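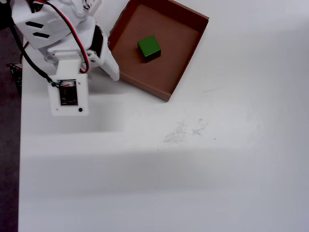 Figure 3. Cardboard tray and white arm, viewed from above.

Shares 20 | Comments 3

Storage conditions and tray loss at the Skodcombe depot

Open cardboard trays are cheap, easy to stack, and widely reused for small goods. Their service life in unheated storage is poorly recorded. Most published work on paperboard strength deals with sealed shipping cases, which are tested once, in a fixed climate, until they fail. Open trays are handled many times, are often left part full, and lose strength mainly at the rim and the corners. The methods used for cases carry over to trays only in part.

The trays in this study were drawn from the general stock of the Skodcombe depot, where seeds, fasteners, and printed leaflets are held before being sent to shops. The depot has a concrete floor, a pitched roof without insulation, and a loading door that stays open for most of the working day. Air temperature and relative humidity were logged at floor level and at the top of the racking. The floor-level readings were consistently damper, and the gap widened at night, when the door was shut and the slab continued to cool.

A total of 372 trays were tagged on the underside and entered into use without further treatment. Tags were placed away from the glued seam, as earlier work by Nwankwo had shown that adhesive labels crossing the seam can hold it together after the glue has failed. Staff were asked to handle the trays as usual and to discard them as usual. Discarded trays were set aside in a dry room and inspected by one of us before recycling.

Three types of damage were recorded: rim crush, corner split, and base sag. Rim crush was defined as a visible fold in the upper edge that did not recover when the load was removed. Corner split was defined as any tear running down from the rim along a vertical crease. Base sag was measured at the center of the tray with a straightedge laid across the rims. A tray could be entered under more than one type, and many of those from the lowest shelf were.

Rim crush was the most common cause of discard at all shelf heights. It was tied closely to stacking practice. Trays stacked square, with each rim resting on the rim below, carried their load down the side walls. Trays set even slightly off square rested on the middle of a wall, where the board is free to bow outward. Once a rim had folded, the tray was seldom stacked square again, and further damage followed quickly. Similar behavior was described for produce trays in the Lollo trials, although the board used there was heavier and the trays had folded corner posts.

Corner splits were less frequent but ended the life of a tray sooner. They were found mainly on trays that had been dragged off the shelf by one wall. The split usually began at a point where the crease had been scored too deeply during manufacture, so that the outer liner was already weak. It was not possible to separate the effect of handling from that of scoring depth in the present data. A split of less than 20 mm was often ignored by staff, and such trays stayed in use until the tear reached the base.

Base sag followed humidity. Trays held at floor level sagged more than those at the top of the racking, with loads of the same weight. The difference was clear for leaflets, which spread their weight evenly, and less clear for fasteners, which settle toward the low point and make the sag worse at any humidity. Sag was partly reversed when trays were emptied and moved to the dry room. For this reason the value taken on the shelf was used in the analysis, and the value taken at inspection was kept only as a check.

Load was not controlled. Staff filled trays by eye, and the recorded weights show wide scatter within each class of goods. We considered setting a fixed load but decided against it, as the aim was to record loss under ordinary use. Readers who need strength values for design should consult tests made under a constant load and a constant climate.

A board coating, supplied under the name Plenura, was applied to part of the stock before tagging. Coated trays took up moisture more slowly over a single night. Over the full period the coated and uncoated groups could not be told apart in base sag, and there was no difference in rim crush. Pankaj Pant (personal communication) has suggested that the cut edges, which were left uncoated, allow moisture to enter the core of the board and travel along the flutes. Sealing the edges by hand was tried on a small number of trays and was too slow for regular use.

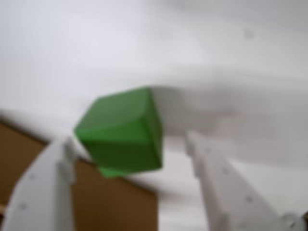
Limits of the inspection method

Inspection depended on trays being set aside when discarded. Almost 50 tagged trays were never returned. Some are likely to have left the depot with outgoing goods, and others may have been recycled without inspection. If the missing trays were more badly damaged than the rest, the rate of loss given here is too low. The shelf records do not show any pattern in where the missing trays were last seen.

All inspections were made by the same person, so agreement between inspectors was not tested. The line between a rim that has recovered and one that has not is a matter of judgment, and a second inspector might have drawn it elsewhere. Repeat measurements of sag on the same tray agreed well.

Last updated: September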